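El retablo que nadie quería limpiar

En Clidham la pintura se oscurece despacio y las opiniones, deprisa. Cuando el ayuntamiento anunció que el techo de la antigua lonja iba a restaurarse, la mitad del pueblo descubrió que siempre le había gustado marrón.

Kwok-wai Kong lleva cinco meses tumbado boca arriba a siete metros del suelo, y de esas quejas se entera por el panadero.
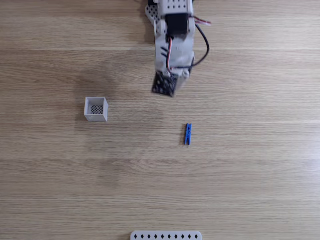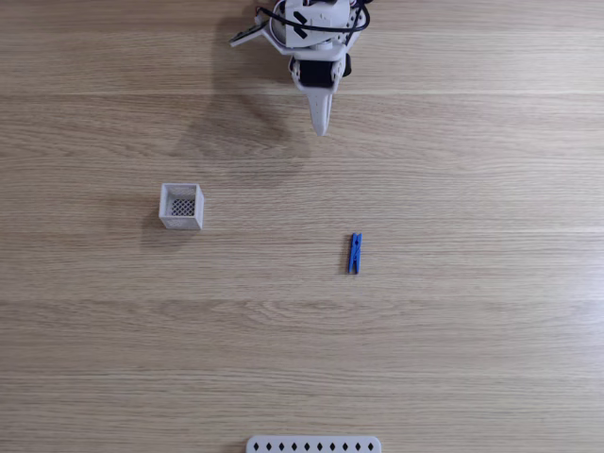
Un brazo robótico sobre una mesa de madera clara.

El techo consta de catorce paneles al óleo sobre tabla que representan, según el inventario, «los beneficios del comercio honrado». Hay una alegoría de la Balanza, una del Viento Favorable y otra que durante décadas se tomó por la Prudencia y que ha resultado ser una señora vendiendo arenques. El cambio de título le costó a la oficina de turismo la reimpresión de un folleto y a un concejal un disgusto, porque su boda se celebró debajo.

La suciedad, por lo demás, era de buena calidad. Hollín de estufa, nicotina de las subastas de ganado y un barniz que alguien aplicó con generosidad de pastelero y que, pasado el tiempo, tomó el color de una tetera olvidada. El taller Kong hizo primero unas catas del tamaño de un sello. En la tercera apareció un azul que no figuraba en ninguna descripción antigua, y el taller pidió permiso para seguir mirando. El permiso tardó 70 días. El azul llevaba mucho más esperando y no protestó.

«La gente cree que limpiamos», dice Kong, que habla bajo por costumbre de andamio. «Pasamos casi todo el tiempo decidiendo dónde parar. Lo de limpiar lo hace el hisopo».

De hisopos hay constancia. Cheuk-hei Hsiao, la conservadora encargada de la documentación, anota cada uno con su disolvente, su panel y su resultado, en unos cuadernos de tapa verde que no presta. Al cerrar el Viento Favorable iba por el 814. Le pregunto si alguien leerá eso alguna vez. Me contesta que el restaurador siguiente, dentro de un siglo, y que prefiere que la insulte con datos.

El anterior no tuvo esa cortesía. Quien intervino el techo la última vez dejó una factura, dos clavos y un ángel con seis dedos en la mano izquierda. Si el sexto es original o añadido ha ocupado tres reuniones y una carta al periódico de Clutcombe, el pueblo vecino, donde también tienen un techo, más pequeño, y lo sacan a relucir con una frecuencia sospechosa. El análisis de la capa pictórica indica que el dedo es posterior. La carta sostiene que el ángel tiene derecho a él. De momento se queda, catalogado como «repinte antiguo estable», fórmula que en conservación significa que quitarlo daría más trabajo que explicarlo.

Queda pendiente el asunto del barniz nuevo. Kong quiere un acabado satinado y reversible. El ayuntamiento pidió algo «que luzca en las fotos», y en una sesión celebrada en agosto, con las ventanas abiertas y tres ediles dormidos, se aprobó el satinado por incomparecencia del contrario. En el acta consta que no hubo ruegos. Hubo, eso sí, una pregunta sobre las palomas.

Las palomas entran por el tragaluz del lado norte. Se ha colocado una malla, se ha colocado otra malla y se ha solicitado un presupuesto para una tercera. Hsiao les dedica una columna en el cuaderno, entre la humedad relativa y las observaciones.

A las seis de la tarde el sol cruza la lonja y da de lleno en la vendedora de arenques, ya sin su siglo de humo encima. Tiene las mangas remangadas y cara de haber oído todas las ofertas posibles. Abajo, un matrimonio mira hacia arriba con el folleto antiguo en la mano, buscando a la Prudencia. Kong los ve desde el andamio, apaga la lámpara y se va a por pan.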